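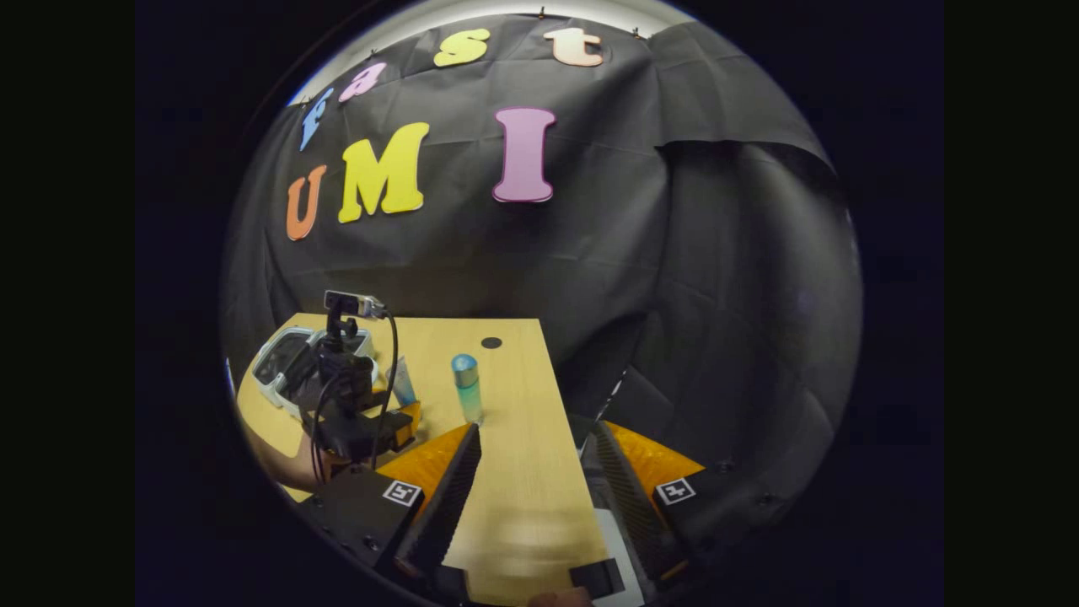

## 二月,吸音布样与短混响测量

上午 9:40 开始。目的:确认小听音室后墙加挂厚绒布之后,中高频衰减是否足够,再决定 Grelleck 的那批矿棉板要不要继续下单。去年的结论是布帘只管 1 kHz 以上,低频基本不动。Arlindo Vieira 认为褶量加大、离墙留空腔之后 500 Hz 也应有变化,所以这次按褶量和空腔深度分组重测。

### 房间与布置

- 房间编号沿用旧号 2071,门缝密封条上月换过,与旧数据比较时须注意。
- 声源:十二面体音箱,放在西北角地面标记处,中心高 1.5 m。
- 传声器:两只半英寸自由场,Seija Kauppinen 校准,前后各校一次,漂移 0.1 dB,可以接受。
- 信号:指数扫频,50 Hz 至 16 kHz,每个位置重复三遍取平均。
- 室温 20.5 ℃,相对湿度 40%。8 kHz 以上受空气吸收影响,换算时按此湿度修正。

布样三种:Rundia 的重绒(标称 480 g/m²)、Trinance 的双层针织,以及仓库里没有标签的旧幕布。旧幕布称重后折合 395 g/m²,边缘起毛,裁掉一条再称,数值没变。

### 分组

A 组:平挂,贴墙。
B 组:平挂,空腔 100 mm。
C 组:褶量 50%,空腔 100 mm。
D 组:褶量 50%,空腔 200 mm。
E 组:褶量 100%,空腔 100 mm,只做重绒。

褶量定义统一写清楚:布料展开宽度比覆盖宽度多出的部分,除以覆盖宽度。以前的记录里有人把 100% 写成“两倍褶”,有人写“一倍褶”,指的是同一件事。以后一律用百分数。

### 结果(重绒)

| 频带 Hz | 空室 T20 / s | A | B | C | D |
|---|---|---|---|---|---|
| 250 | 0.71 | 0.70 | 0.67 | 0.65 | 0.61 |
| 500 | 0.64 | 0.60 | 0.53 | 0.48 | 0.45 |
| 1000 | 0.58 | 0.49 | 0.43 | 0.38 | 0.38 |
| 2000 | 0.55 | 0.42 | 0.38 | 0.34 | 0.34 |
| 4000 | 0.51 | 0.38 | 0.35 | 0.31 | 0.32 |

500 Hz 从 0.64 s 降到 0.48 s,Arlindo 的判断成立。空腔由 100 mm 加到 200 mm,250 Hz 再降 0.04 s,1 kHz 以上没有可分辨的差别。按四分之一波长估算,200 mm 对应 430 Hz 附近的质点速度极大,趋势对得上,但 250 Hz 的改善比估算偏大。怀疑是布面与墙之间侧边敞开,声波绕入;封边之后需要复测。

E 组比 C 组在 500 Hz 多降 0.02 s,在重复性误差之内。布料多用三分之一,不值得。

### 结果(其余两种)

双层针织在 2 kHz 以上与重绒相当,500 Hz 差 0.05 s。流阻偏低,对着灯能透光。Zdeňka Krajčí 用流阻管测得 310 Pa·s/m,重绒为 920 Pa·s/m,解释得通。

旧幕布结果不稳,同一位置三遍之间 4 kHz 差到 0.03 s。检查后发现挂杆中段松动,低频扫过时整幅布在晃。紧固后重测一遍,散布降到 0.01 s。紧固前的数据作废,文件名已加后缀 x,不要删。

### 问题记录

1. 10:50 左右走廊有推车经过,C 组第二遍 63 Hz 频带信噪比不足,重做。
2. 传声器 2 的前置放大器指示灯闪过一次,之后正常。电池换新,仍需观察。
3. Xavier 分析软件默认把 T20 的起点取在 -5 dB,而去年的表用的是 T30。两者不能直接并列。去年的原始脉冲响应还在,已交 Nivaldo Amaral 重新计算。
4. 房间体积小,250 Hz 以下模态稀疏,T20 数值只作参考,不写入结论。
5. D 组布脚离地 30 mm,其他组离地 10 mm。对中高频影响应当很小,但严格说变量没有控制住。

### 关于矿棉板

若目标是 500 Hz 以上 T20 不超过 0.45 s,重绒 D 组刚好达到,没有余量。加上两个人和一把软椅,预计再降 0.02 至 0.03 s。若要连 250 Hz 一起压到 0.50 s 以下,布帘办不到,还是要上板。

Solange Moura 的意见是后墙挂布、侧墙第一反射点装板,板数减半。我倾向这个方案。侧墙全部挂布会让高频过干,说话声发闷,去年试听时已有人提过。

防火等级尚未确认。重绒的检测报告只覆盖出厂状态,水洗之后阻燃处理是否仍然有效,报告里没写。已发邮件问供货方,收到书面答复前不做永久安装。

### 待办

- 侧边封闭后复测 D 组,只测重绒,频带取 125 Hz 至 4 kHz。
- 所有组的布脚统一为离地 10 mm。
- Nivaldo:去年数据按 T20 重算,放进同一张表。
- Seija:传声器 2 的前置放大器与备用件对调,跑一遍本底噪声。
- 挂杆中段加一个支点,现有跨距过大。
- Grelleck 的订单先改为半数,交期问清楚再签。

15:20 收工。原始文件已存共享盘,校准记录夹在本册末页。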